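Textiles and Daily Life, Unit 4
Wool, Fleece and Pile: How Soft Fabrics Are Made and Cared For

Handout to read before the seminar. Prepared by Sota Noguchi

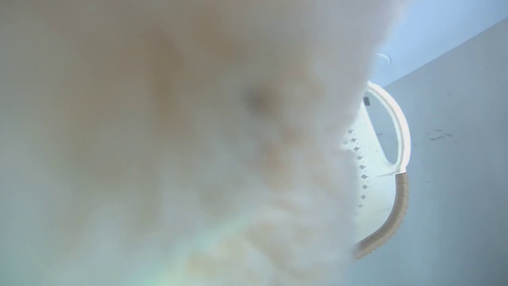
1. What we mean by "pile"

In the last unit we looked at flat fabrics, where the yarns lie close to one plane. In this unit the fabric has a third dimension. Pile is the part of the fabric which stands up from the base. The base (also called the ground) holds everything together, and the pile gives the softness, the warmth and most of the weight.

Please keep these words apart in your written work, because students mix them every year:

Fleece (a) - the coat of wool which is shorn from one sheep.
Fleece (b) - a knitted fabric, usually polyester, with a brushed surface.
Plush - a fabric with a cut pile that is longer than velvet pile.
Fake fur - a fabric with a long pile, made to look like animal hair. It often has two lengths of fiber, a short dense one and a longer one over it.
Sheepskin - the skin of the animal with the wool still on it. It is leather and wool together, so it is not a fabric in the strict sense.

When you write "fleece" in an assignment, say which one.

2. Why pile is warm

Fiber by itself is not a great insulator. The still air between the fibers does the larger part of the work. A pile fabric holds a thick layer of air close to the body, and the air cannot move easily because the fibers are in its way. If the pile is crushed, the layer becomes thin and the fabric feels colder, even when no fiber was lost.

Wool has one more advantage, the crimp. Crimp is the natural wave of the fiber. Two crimped fibers cannot lie flat against each other, so they keep some air between them also under pressure. Polyester fiber is smooth when it leaves the machine and the crimp must be put in afterward, with heat and pressure.

Wind changes the picture. Open pile lets wind pass, and the warm air is pushed out. For this reason the pile is often worn on the inside of a coat, with a dense fabric outside. We will test this in the seminar with the fan and the two sample jackets.

3. Four ways to make a pile

3.1 Weaving. An extra set of yarns is raised over wires or between two base cloths. Velvet is usually woven as two cloths face to face, and a blade cuts them apart. It is slow and costs more than the other methods.

3.2 Knitting with loops. Extra yarn forms loops on one side of the knitted base. The loops can stay closed, as in terry, or be cut, as in velour.

3.3 Sliver knitting. Here no pile yarn is needed. Loose fiber in a soft rope (the sliver) is fed directly to the needles and is caught in the stitches of the base. Most fake fur is made in this way. The fiber ends stand free, and afterward they are combed, sheared and sometimes polished with heat.

3.4 Raising. A finished fabric passes over rollers with small wire hooks, which pull fiber ends out of the yarn. Brushed polyester fleece is made like this. The pile comes from the yarn of the fabric itself, so too much raising makes the fabric weak.

Exercise: take sample card 2 and separate the fibers with a needle until you can see the base. Decide which of the four methods was used. Write one sentence about how you know.

4. Color in pile fabrics

Color in pile behaves differently from color in flat cloth, and this surprises many people who buy it. The ends of the fibers look darker than their sides, because light goes down between the ends and does not come back. If you stroke the pile in one direction you see more of the sides, and the fabric looks lighter. In the other direction it looks darker. This is called shading. It is not a fault, but it is a frequent reason for complaint.

All pieces of one garment must therefore be cut with the pile running the same way. With a long pile the customer will see the mistake from across the room.

Natural wool is seldom pure white. It can go from ivory to a warm beige in one fleece, depending on the part of the body, the wool grease and the weather on the tips. Factories either bleach the wool, dye it, or blend many fleeces so that the differences disappear.

5. A short case: the Flimwood mill

The Flimwood mill in Ollthorpe made blankets first and pile lining later. The order book we use in class has 2304 entries, and I have sorted them by type of product. Of these, 1310 are for blankets and 937 for coat lining. The rest is small items such as slippers and cushion covers.

What is interesting for us is the column of remarks. In the blanket orders, customers ask mostly about size and weight. In the lining orders they ask about shedding, and the clerk answers with almost the same sentence each time: brush the lining once before sewing and shake it well. The later Prorkport orders show that the mill began to put a thin coating on the back of the base, to hold the fibers. After this the remarks about shedding become rare, but a new one appears - the lining is stiff.

Think about this exchange for the seminar. Would you accept the stiffness?

6. Care

Wash pile fabrics cool and with little movement. Wool felts when heat, water and rubbing come together, and felting cannot be undone.
Do not iron the pile side. Polyester and acrylic pile can melt at the tips, and they become hard and shiny.
Dry flat if the piece is heavy. Hanging stretches the base.
Brush only when fully dry, with a wide brush, first along the pile and then lightly against it.
Sheepskin needs a special soap. Common detergent takes the oils out of the leather.

Steam helps crushed pile to stand again. Hold the steam under the fabric, on the base side, and do not touch the cloth with the metal.

7. For the seminar

Read chapter 6 of Beltrán, the part on sliver knitting only. The chapter uses "high pile" where I write "long pile" - treat them as the same.

Bring one pile item from your home, with the care label still on it if possible. Write the fiber content on a small paper and keep it folded until the group has guessed.

The short report on sample card 2 is due in December, one page, typed. Drawings by hand are welcome.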